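Vernine Athletics Forum > Track & Field > Championships and Legacy

Thread: Is the Vernine legacy program going anywhere?

laneeight_lou
Posted 9th August
So the Vernine championships are supposed to leave us with this big school outreach program, and I've been trying to find out what's in it. I read the whole PDF last night (yes, all of it) and came away with a lot of talk about inspiring kids and one line about coaching. My daughter runs the 800 and her club still shares two stopwatches between the whole junior group! Has anybody's club heard anything at all?

hurdlehag
We got an email in February saying clubs could apply for equipment money up to 4000 dollars. I filled it out the same night and then it went quiet. I'm not mad yet, but I'm getting there.

splitsandgiggles
I think you're both being a little hard on them. Ezeani Park got its long jump runway redone out of this and it's gorgeous, my knees thank them every time I'm on it. These things take a while to reach the smaller clubs.
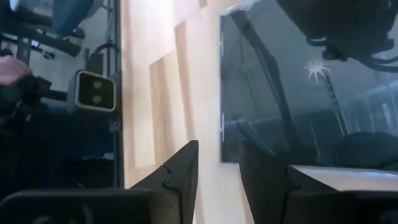
Pale wood, up close

laneeight_lou
Glad about the runway, I mean it! But Ezeani Park already had the best facility in the county. I thought the whole point was getting stuff out to places like Drateck, where the kids are doing strides in a parking lot.

hurdlehag
What she said. And a runway is nice until you need somebody to teach the long jump. We have 2 certified coaches for every event we offer, and one of them is moving away.

splitsandgiggles
Okay, the coaching thing I'll give you. I still say buildings and surfaces last, and a free clinic is forgotten by the next season. We had the last outreach push come through our school when I was a kid and all I remember is the T-shirt — which was huge on me.

oldmiler
Got to disagree there, splits. I started running on account of one of those clinics. A guy let me try his spikes and I was done for, been at it ever since.
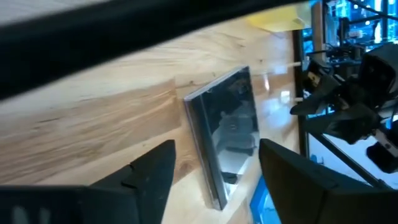 Can a club apply for the coaching part if it already asked for equipment money?
The two are separate, so send in the coaching form as well and put your club name the same way on both.

hurdlehag
Oh, that's good to know, thank you. Doing it tonight.

oldmiler
Vesteck Harriers did both and got a visiting coach for six weeks. Throws only, but the kids loved it and a couple of them have stuck with the shot.

laneeight_lou
Six weeks of throws would make our juniors so happy. I'll bring it up at practice and see who wants to help me with the form. Splits, if you know anyone at Ezeani Park who'd let a few Drateck kids use that runway, send me a message!

splitsandgiggles
I'll ask. Still think you'll come around on the runway.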